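Ticket 142: Cell 3 stops and waits for operator, packing bench
Site: Birhane
Opened by: Maja Laskowska, shift lead
Assigned to: Manouchehr Kazemi, Stirken support
Priority: changed from Low to Medium
Status: Open, waiting for customer

Maja Laskowska wrote:

Good morning. Since the update in July the arm on cell 3 stops during the shift and shows "grip not confirmed". It does not drop the part. It only waits until a person presses Continue on the Hivon panel. After that it works normally until the next stop.

I want to explain why this matters for us, because on the first call I was told it is a small fault. Before the arm, two people did this bench by hand. Now one person looks after the bench and also fills the crates on the roller line. When the arm stops, she must leave the line, walk round the table, press the button and go back. My colleagues say they are now working for the robot. I don't agree completely, but I understand them.

Manouchehr Kazemi replied:

Thank you for the clear report. Could you tell me the following?

1. Does it stop with all parts or only with some of them?
2. What is the grip wait time in the Hivon settings?
3. Has anybody changed the finger pads?

Maja Laskowska wrote:

1. Mostly with thin parts. With the thick ones I have not seen it.
2. It says 30. I don't know if this is seconds or something else, the panel does not show a unit.
3. Not by us. The service book says the pads are good for 2,000 cycles, but nobody on my shift was shown how to read the cycle counter.

Manouchehr Kazemi replied:

The value is in seconds, so please leave it as it is. The counter is under Service, then Tool, then Life. I am sorry that this was not part of the training, I will add a page about it to your handbook.

My first idea is that the closing width is too large for thin parts. The fingers close, but the sensor reads this as "empty". Please try these steps when the line is quiet:

Step 1. Put the cell in manual mode and let the fingers close with no part. Note the width on the panel.
Step 2. Close them on one thin part and note the width again.
Step 3. Send me both values and pictures of the bench.

Maja Laskowska wrote, 25th November:

Steps 1 and 2 are done. The panel shows the same width both times — with a part and without. So I think your idea is right. The counter is also past the limit, I have ordered new pads from Condia.

Pictures from the bench, the second one has a thin green part in the fingers:

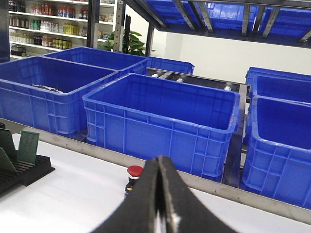
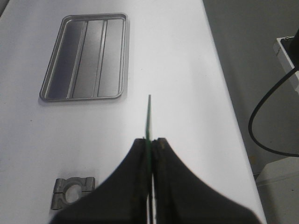

Manouchehr Kazemi replied:

Thank you, this helps a lot. If the width is the same in both cases, the software cannot see the difference, and the stop is what we must expect. I have made a part profile called THIN with a lower limit for "empty". Please do this:

Step 4. Fit the new pads before you load the profile. The order is important, the profile takes its zero point from the pads.
Step 5. Load THIN from the Hivon panel and repeat steps 1 and 2.
Step 6. Run one shift and write down every stop, with the part that was in the fingers.

Maja Laskowska wrote:

Understood. The pads are not here yet, so please keep the ticket open.

I have one more request. Is it possible to put a second Continue button on the side of the roller line? Then my colleague can answer the stop without walking round the table. I asked the team and this is the change they want most — more than fewer stops.

Manouchehr Kazemi replied:

It is possible, but she must be able to see the fingers from the place where she presses. I will ask our safety engineer and open a separate ticket for the button. This one stays open until I have your list from step 6.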